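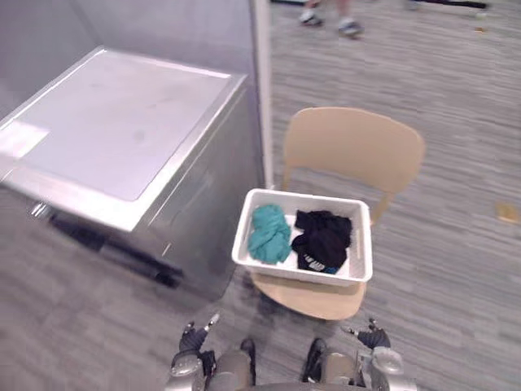
The Mitent top loader in the corner of our showroom, with the white basket on its chair.

Right, let's talk about the Mitent. I've been selling washing things from our little shop in Flornudden for years now and I still get a bit giddy over a good plain steel lid. It's a big stainless-steel machine, flat on top with a slightly raised rim all the way round, and I can't tell you how handy that rim is (socks, pegs, the odd teaspoon, they all stay put). It does pick up smudges. Mine always has a few on it, whatever I do, and if shiny metal with fingermarks on it drives you mad then have a look at the Agudelo in white enamel instead.

The drum takes 8 kg, and that's a proper 8 kg, by which I mean a double duvet cover, two sheets, pillowcases and a week of tea towels, all in together. You load from above, so there's no kneeling! My knees made that decision for me long before I started stocking it.

It sits slightly raised off the floor, so you can get a thin duster into the gap underneath. Do measure up first though. You need a level floor and enough headroom to swing the lid right back, and people with a shelf over their machine always forget that bit. Ours lives on carpet in the showroom, but at home I'd want it on something hard.

Now the basket, which gets asked about nearly as often as the washer. It's the Jumska, white plastic, low straight sides, a rolled rim and a slot to get your fingers through. I like a low one for sorting because you can see what's at the bottom, and it sits nicely on a chair seat, so you're not bending down to the floor every time. We've sold more than 2,476 of them, mostly to people who came in for something else.

The chair isn't for sale, sorry! I do get asked. Pale wood, rounded back, very comfy, and I'm keeping it.

Mitent top loader, stainless steel, 8 kg
Height with lid open: 193 cm
Power lead: 100 cm
Jumska basket: sold separately, white only

Prices checked 2020-04-06. Delivery is by arrangement, so drop me a line with your postcode and tell me if there are stairs.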